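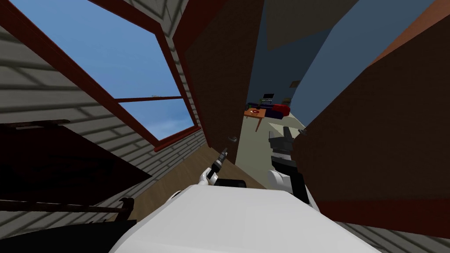 Doorway rules for two-arm home sim, what does your house style say?

tegwen_m
I'm rewriting the operator rules for our home tasks at Vasdale (February deadline, of course) and I'm stuck on doorways. The old sheet says "arms tucked before crossing any threshold" and that's the whole entry. It doesn't say what tucked means, or when you're allowed to untuck, or what you do if you're carrying a tool. I went back through 1268 runs and the operators all have their own version! One guy stops dead before every door and resets both arms, and another just sails through with the elbows out. Both get marked as a pass because the sheet doesn't give the checker anything to measure.

What I've got so far is this:

1. Stop before the threshold, base still, before either arm moves.
2. Held tools pointed away from the door and anything you might want to keep.
3. No part of the arm wider than the base while crossing.
4. Arms go back to working position only once the whole base is inside.

Is that too strict? I'd like one page, not a binder.

planavcombe_pete
Rule 3 is going to kill you. Some bases are narrow enough that you can't get the shoulders inside the outline no matter what you do. We wrote it as clearance to the door frame on each side and let the operator get there however they like. Way fewer arguments.

I'd also split rule 2 in half. Pointing a tool up is fine by me in an open room, and it's the last thing I want beside an open door with a handle on it. Our line is "tip inside the shoulder width, door or no door."

bimau_ops
Disagree with Pete on clearance, sorry. It sounds nicer but who's measuring? In sim you can log it, sure, and then the same page gets handed to the people on the real floor and they're eyeballing it. A posture is something you can check from across the room. I'd keep rule 3 and just name the posture for each robot model.

tegwen_m
Ok that's sort of where I was heading, one named posture per model. But then what about the grippers, do they have a state too? Nothing in our sheet says open or closed for travel.

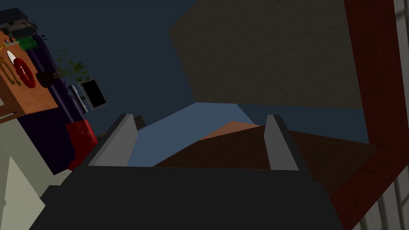
bimau_ops
Gripper state deserves its own line, and I'd put it ahead of the posture one. We went back and forth on this for ages at Bimau. Closed is the travel state, open is only for the last bit of an approach, and the operator has to say which one they're in before they move the base. Look how much room the two fingers take up once they're spread with nothing between them, and that tabletop is right past the tips. If that's the end of your approach, great. If you're only passing by, I'd want them shut. And please, please write down a stopping distance from surfaces, even a clumsy one. Ours is 7 cm and I don't love it, but people remember it.

planavcombe_pete
7 is tight! We use 9. And I don't buy closed for travel at all. With the fingers shut you lose your view between them on the wrist camera, and new operators steer by that whether you tell them to or not. I'd rather have open and slow.

eluned_p
Eluned Powell, I wrote the door section of the Arruda sheet, so I'm biased. I think you're both describing good habits and putting them in the wrong document. A rule is something you fail a run for. Everything else goes in the training notes. Our door section has 5 lines and only two of them can fail you: touching the frame, and moving the base and an arm at the same time inside the doorway. Open or closed fingers is a note.
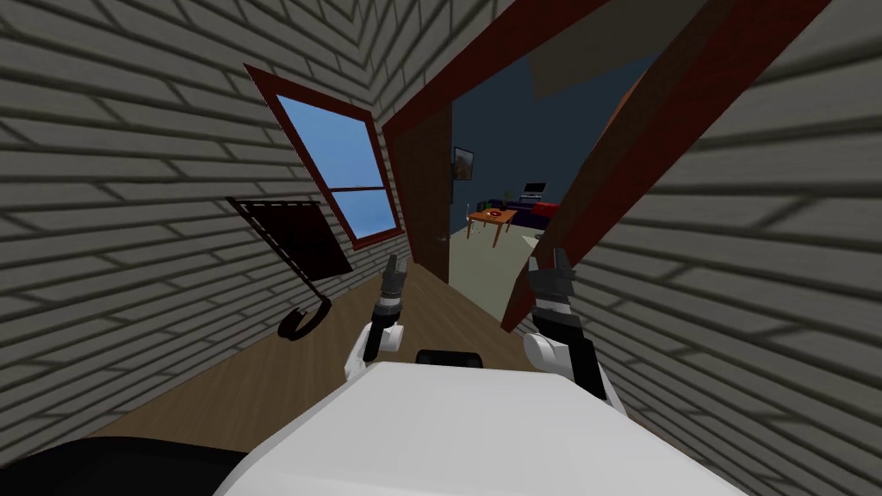

Both arms raised short of the doorway, coffee table in the room beyond.

tegwen_m
That's the spot I keep arguing over, so I'll use it. Under my draft this is a fail if the base is moving, and a pass if it's parked. Under Eluned's it's the same answer until you're in the doorway. Under Pete's we'd need the clearance numbers from the log. I kind of like that two out of three agree.

planavcombe_pete
Hmm. I'd still want the numbers. But fine, parked first, arms second, I can live with that as the one hard rule. I'm not giving up my 9 though.

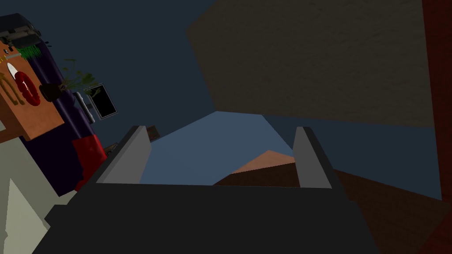

When should the operator call out the gripper state?

Before the base moves, and again after any stop where a finger has opened or closed. That's the wording going in my draft unless someone hates it.

bimau_ops
I don't hate it. Add "out loud" or they'll mumble it.

eluned_p
Put it in the notes, Tegwen :) I'll send you our door page tonight so you can steal the layout.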